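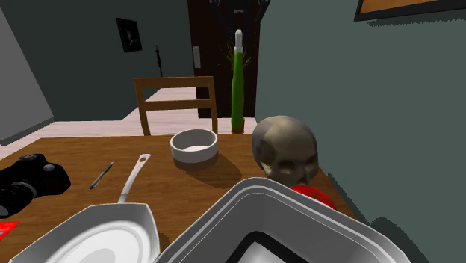

Why do people who write robot control software spend so long in simulation before they touch a real arm?

Because a planner has to fail a great many times before it is any good, and failing in software costs only computer time. A simulated cup can be knocked over all night and put back in an instant.

At Forneo, a small firm on the edge of Fletstead, that work goes on in a room with four desks and a loud radiator. Lesego Xaba runs the planning side. Her team's software, called Vogler, takes in what the robot can see and works out a path for the arm that gets the gripper to an object without hitting anything else.

The team tests it on made-up rooms. Each one has a table with a mix of things on it: a frying pan, a baking dish, a small bowl, a tall green bottle, a skull. Plain white cookware is harder than it looks. A white dish overlapping a white pan gives the perception code very little to go on, and early versions of Vogler joined the two into one large lump and refused to reach anywhere near it.

"It was safe, but it was useless," Xaba says. "You'd ask for the pan and it would sit there."

The fix took most of January. The software now keeps more than one guess about where each object ends and only settles on one when the arm has to move. A pan handle is treated separately from the pan, as a thing that can be held and a thing that can be bumped.

The current test set has 2,248 rooms. The older version of Vogler found a usable path in 574 of the first 2,000. The new one manages 651, a smaller gain than the team wanted. Xaba puts much of the shortfall down to objects hidden behind others, where only a curved top shows over a rim and the planner has to guess at the rest.

New builds are started on Friday evening and the failures are read through the following week. Each is saved with the planner's own log, so that a bad reach can be replayed step by step in a viewer called Ollidside, which the team wrote for itself and has never got round to tidying up. Its undo button still crashes it.

Work on the hidden objects has started. Xaba wants the arm to shift its viewpoint before it commits to a reach, and the first version of that code is being tested now.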